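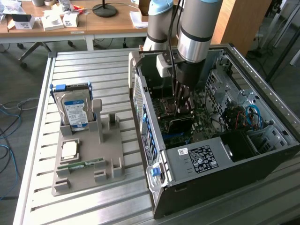

*Robotic arm and gripper over an open computer tower on a slatted work table.*

# Frequently asked questions: Vimska rewind and slitting lines

These answers cover the questions our service desk at Wimumlow receives most often about Vimska slitter rewinders, both the floor-standing lines and the bench units. For faults that stop the line, ring the service desk and have the serial number to hand. Page last revised Mon 24 May.

## Machine and materials

**Which materials can a Vimska line run?**

Paper, coated paper, polyester film, polypropylene film, insulating pressboard and most laminates of these. Metal foil needs the hardened blade set and an earthed lay-on roller. We don't supply the line for woven glass cloth.

**What core sizes are accepted?**

The standard shafts take 76 mm and 152 mm cores. Adaptor sleeves are available for other sizes. Cardboard cores must be cut square; a core that is out of square will walk along the shaft and the finished reel will have a dished face.

**Can one line be fitted with both razor and shear slitting?**

Yes. Both holders mount on the same cross rail and can be changed by one operator. Crush cutting needs a separate anvil roller and has to be specified at the time of order.

**How many slit lanes can I run?**

The standard rail carries up to 28 blade holders. Narrow lanes may limit this, as adjacent holders need clearance. Send us your lane plan and we'll check it before you order.

## Tension and reel quality

**What is taper tension and do I need it?**

Taper tension lowers the winding tension as the reel diameter grows. Without it, the outer layers can press on the inner ones hard enough to buckle them, a fault usually seen as a star pattern on the reel face. Use it for any film and for large paper reels. It can be switched off for short runs on small cores.

**My reels are telescoping. What should I check first?**

Check in this order:

1. Core fit on the shaft, with the shaft at full air pressure.
2. Starting tension. A soft start lets the inner layers slip.
3. Lay-on roller pressure, which should be even at both ends.
4. Edge guide position.

If the fault remains after all 4 checks, record the tension trace for one full reel and send it to the service desk.

**How often should the load cells be zeroed?**

At every change of web path, and after any work on the guide rollers. Zero them with no web threaded and the drives enabled at standstill. Zeroing with a web in place stores the web load as an offset, and every later reading will be low.

**Why does the display show tension in newtons when our job sheets use N/m?**

The display shows total web tension. Divide by web width in metres to get the job sheet value. Controllers on software version 9 and later can show either unit; the setting is on the second page of the operator menu.

## Older machines

**Do you still support Meinecke machines?**

Yes, mechanically. We took over the Meinecke range together with its drawings, and we hold or can make blade holders, shafts, bearings and brake pads for all models built from 1992 onwards. For earlier machines we need the worn part or a measured sketch. Original Meinecke drive cards are no longer made and can't be repaired here.

**Can a Meinecke unwind be used with a new Vimska rewind?**

In most cases. The unwind brake must accept a 0 to 10 V control signal, and the floor centre line has to be matched. Pneumatic brakes with manual regulators will need the retrofit valve kit.

## Ordering, delivery and service

**Where are the machines built and tested?**

Frames are welded and machined at Stormont. Assembly, wiring and test running are carried out at Wimumlow. Customers may attend the acceptance run and are asked to supply two reels of their own material for it.

**What must be ready on site before delivery?**

- A level floor, within 2 mm over the length of the machine
- Three-phase supply with a lockable isolator
- Clean, dry air at 6 bar
- A forklift or hoist rated for the heaviest crate on the packing list

**Are spare parts held in stock?**

Blades, brake pads, air bladders and lay-on roller covers are stocked. Shafts and machined rollers are made to order. The Wimumlow stores close for stocktaking in the first week of September, and orders received in that week are sent out the week after.

**Does fitting other makers' blades affect the warranty?**

Blades don't affect it, provided they match the thickness and bore given in the manual. Damage to a holder caused by an oversize blade isn't covered.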